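Ticket 4000 - Shape block set, replacement pieces and board surface
Department: Learning Resources, Prinham site
Raised by: Kusum Kaushik
Assigned to: Caradog Harries
Priority: Normal
Status: Resolved, pending one check

Summary
The requester reports that several pieces in the Grewal shape block set no longer sit upright on the activity board, and that the replacement pieces supplied by Lullar differ in height from the originals. The set is used for sorting and matching by colour and by shape. The requester asks for advice on whether the set may stay in use and whether the board should be replaced.

Entry 1 - Kusum Kaushik
The fault was first noticed with the cylinders. When placed near the seam in the middle of the board they lean slightly, and a light knock to the table is enough to tip them over. The star pieces are less affected. I have wiped the board with a damp cloth and dried it, as set out in the room instructions, with no change. A replacement bag was opened on October 14, 2023 and the new cylinders were found to be a little shorter than the old ones. Please advise which pieces should be kept.

Entry 2 - Caradog Harries
Thank you for the report. Before any parts are ordered, please carry out the following checks and record the result of each one.
Place a steel ruler across the seam and look for light beneath it.
Turn the board over and confirm that all the rubber feet are present.
Stand one old cylinder and one new cylinder side by side on a surface known to be flat.
Check the underside of each piece for glue, label residue or moulding marks.
Until these checks are complete the set may be used under supervision, but old and new pieces should not be mixed in the same tray.

Entry 3 - Kusum Kaushik
Checks completed. Light is visible under the ruler along part of the seam. One rubber foot is missing from the underside of the board. On the flat surface both cylinders stand correctly, although the difference in height is plain. Residue was found under two of the old pieces and has been removed with warm soapy water.

Entry 4 - Caradog Harries
The results point to the board. With one foot missing, the board rests unevenly and the two halves move apart in height at the seam. A foot has been sent by internal post. Please fit it to a clean, dry surface and leave the board unloaded overnight before repeating the ruler check.
The matter of height has been passed to Ashok Dwivedi in Purchasing. The order placed with Lullar was for code 3000, and the delivery note shows code 200. These belong to different sizes in the same range.

Entry 5 - Ashok Dwivedi
The supplier accepts that the wrong size was sent. The bag of 11 pieces is to be returned in its original packaging, and the correct pieces will be dispatched from the Drurnemberg warehouse. No charge will be made to the department. Please ensure that no old pieces are put in the returned bag by mistake - this happened with the previous return and delayed the credit.

Entry 6 - Kusum Kaushik
Foot fitted and board left overnight. The ruler now lies flat for the whole length of the seam. The cylinders stand without leaning on both halves. The wrong-sized pieces have been packed and handed to Sunita Sisodia for collection. The correct pieces are expected in November.

Entry 7 - Caradog Harries
Noted with thanks. The board does not need to be replaced. The ticket will remain open until the new pieces have been compared with the old ones, and the height check should then be entered below by the person who unpacks them. Please also amend the room instructions so that the feet are inspected whenever the board is cleaned.

Entry 8 - Sunita Sisodia
The shape blocks are to be checked by shape within each colour, as a count by colour alone will not show that a star has been returned in place of a cylinder. Green and red each have both a cylinder and a star in the group towards the back of the board, and the yellow hexagon there should be entered separately from the small yellow cylinder. The blue cube and the blue triangular block are likewise to be given a line each on the check sheet. The sheet is kept in the lid of the storage box and should be initialled after each check. 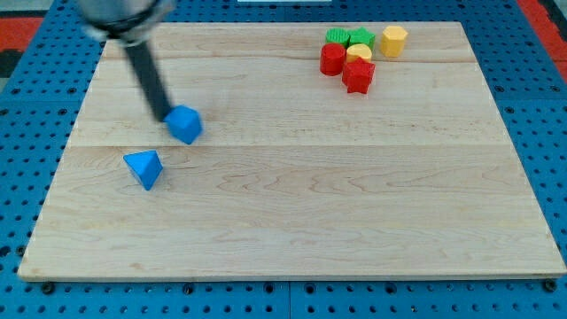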